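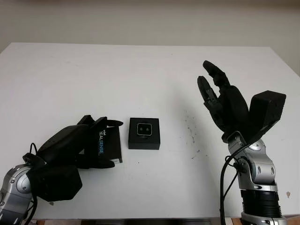 White tabletop with silver forearm and black multi-fingered hand, left side.

PLELLIMER CLASS PATROL BOAT
Watertight closures and boat davit: dockside safety inspection, with comments
Yard: Multbridge, Manport basin
Date of inspection: 26 Jul 2024
Vessel condition: afloat, shore power connected, main engines secured

Marks used: S satisfactory, D defect, R repeat check required, N/A not fitted

PART A. BEFORE STARTING

A1. Work permit posted at the gangway. S
A2. Davit motor isolated and tagged at the local panel. S
Comment: Tag was legible but tied to the panel door handle. Moved to the isolator.
A3. Portable gas meter within calibration. S
A4. Forepeak and steering gear compartment ventilated before entry. S
A5. Lighting available in all spaces to be entered. R
Comment: Steering gear compartment was inspected by hand lamp. One fixed fitting does not light.

PART B. WATERTIGHT DOORS AND HATCHES

B1. Closure list matches the closures fitted. D
Comment: List shows 16 closures. 17 are fitted. The escape hatch from the engine room was added during the March refit and has not been entered. The damage control plate in the wheelhouse has the same omission.

B2. Gaskets free of paint, cuts and permanent set. D
Comment: Paint on the gasket of the forepeak hatch, port side, for most of its length. Do not scrape. Replace the full run with one joint, placed on the hinge side.

B3. Chalk test, all closures. R
Comment: Continuous line on every closure except the aft deck hatch, where the line breaks at both after corners. Adjust dogs and repeat. If the break remains, check the coaming for flatness before ordering a new gasket.

B4. Dogs move freely and seat fully. S
Comment: 128 dogs and wedges operated. Grease was old but not hard.

B5. Remote indicators agree with door position. D
Comment: Door 4 shows closed with two dogs released. Switch bracket is bent. Until repaired, treat the wheelhouse light for this door as unreliable and report its position by voice.

B6. Closure number and side marked on both faces. S

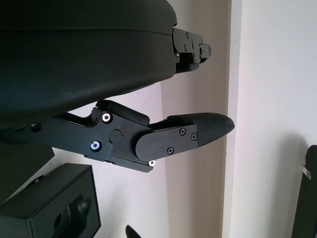

B7. Hinge plates on the watertight doors secured, no fastener missing or backed out. R
Comment: All fasteners present. Tightness could not be confirmed on doors 2 and 5 because the old witness marks have been painted over. The replacement hinge plates supplied by Jasińska are black with dark fasteners, and a dark head on a dark plate is slow to read, as with the three screw heads on the bracket in the photograph. Use yellow witness paint on these doors — white is already used on board to show a completed torque check. Carry the mark from the head onto the plate in a single stroke.

PART C. BOAT DAVIT

C1. Certificate of last load test on board. S
C2. Wire fall free of broken wires, kinks and flat spots. S
Comment: Examined over the full length, including the turns normally left on the drum. Light surface rust near the socket. Clean and dress.
C3. Limit switches operate. R
Comment: Not tested with the motor isolated. Test both at the next powered trial, with the boat unhooked.
C4. Hand crank interlock prevents motor start. R
Comment: As C3.
C5. Release hook resets and locks. S
Comment: Cycled 20 times by hand, no load. Hook locked each time.
C6. Deck foundation, welds and bolts. S
C7. Operating instructions posted at the control position. D
Comment: Plate is for the earlier davit and shows the slewing lever on the wrong side. Remove now. Fit the correct plate before any crew training — a temporary laminated sheet is acceptable.

PART D. DISPOSITION

Before the vessel moves: B3, B5, C7.
Before sea trial: B1, B2, B7, C3, C4.
At the yard's next convenient period: A5, surface rust under C2.

Closures adjusted under B3 are to be chalk tested again by a different inspector. Copies to the vessel, the Manport dock office and the class file. Earlier copies of the closure list are to be withdrawn from the wheelhouse once the corrected list is issued.

Related items
Shore power connection checklist, Manport basin
Chalk and hose testing of small hatches
Plellimer class: closure list and numbering
Davit powered trial record, blank form
Anchor windlass brake inspection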